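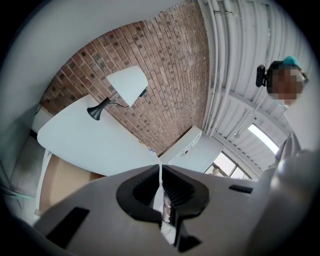 Drillcombe Wargames Forum > Computer Games > Turn-Based

Thread: Protama campaign - supply rules after the May patch

hexgrinder
Has anyone finished the Protama campaign since the May patch? I'm on the fourth scenario, the river crossing, and my armor runs out of fuel two turns before the bridge every time. Before the patch I could park a truck unit one hex behind and top up. Now the truck only gives half, and only if it didn't move that turn. Playing on Normal, 46 units in the core.

oldcounter
46 is too many for that map. Supply is now split across everything in range of the depot, and the depot at Dristen is worth 100 points a turn whether you bring 20 units or 60. Leave the second artillery group in reserve and try again.

hexgrinder
I need the artillery for the fort line though. Without it I lose infantry on turns three and four and then the next scenario is a mess.

mudseason
I disagree with oldcounter on this one. The depot isn't the problem. The road south of Dristen counts as track now instead of paved, so your trucks arrive late and can't unload. Check the terrain info, it was changed along with the bridges. If you go by the north road you get there a turn later but with full tanks.

oldcounter
The north road puts you in range of the Olszewski battery for two turns. I tried it on Hard and lost both recon units and half a tank battalion.

mudseason
On Hard, sure. He said Normal. The battery starts with half ammo on Normal and it fires at whatever it sees first. Put a cheap infantry unit out front.

quartersheet
Is the track thing in the patch notes? I read them through and only saw the truck change and the new prestige costs.

mudseason
No, it isn't in the notes. Right click the hex and press T.

quartersheet
OK, found it. It does say track. That's a pretty big change to leave out. I spent 569 prestige on upgrading trucks last week and they move the same on track as the old ones do.

bluecorner
You can edit it back if you want. The map files are plain text in the scenario folder. Save a copy first - the game won't load a save made before the edit, so you'd have to restart the scenario.

oldcounter
I wouldn't. The later scenarios were balanced with the slower road in mind. If you come out of the crossing with everything at full strength, the next three maps are a walk.

bluecorner
They were a walk before the patch too, and people liked the campaign fine. It's a single player game. He can play it how he wants.

hexgrinder
Not going to edit it for now. Tried the north road last night with one infantry unit in front and the artillery left in. Took the bridge on the second to last turn. Lost the infantry and one recon, and my lead tanks were down to 50 percent fuel, but that was enough. Brief victory, not decisive.

mudseason
A brief is fine there. The decisive only gets you extra prestige, and it doesn't change the branch.

oldcounter
It does change the branch. Decisive sends you to the coast map and anything else sends you through the hills.

mudseason
I got the coast map with a brief.

oldcounter
Before or after the patch?

mudseason
Before. I'd have to replay it to check.

hexgrinder
I got the hills. No complaints so far, plenty of cover for the infantry. Does the supply split work the same way when there are two depots on the map?

quartersheet
Each unit draws from whichever depot is closer. If it's a tie it takes the one with the lower number, so watch the middle of the map.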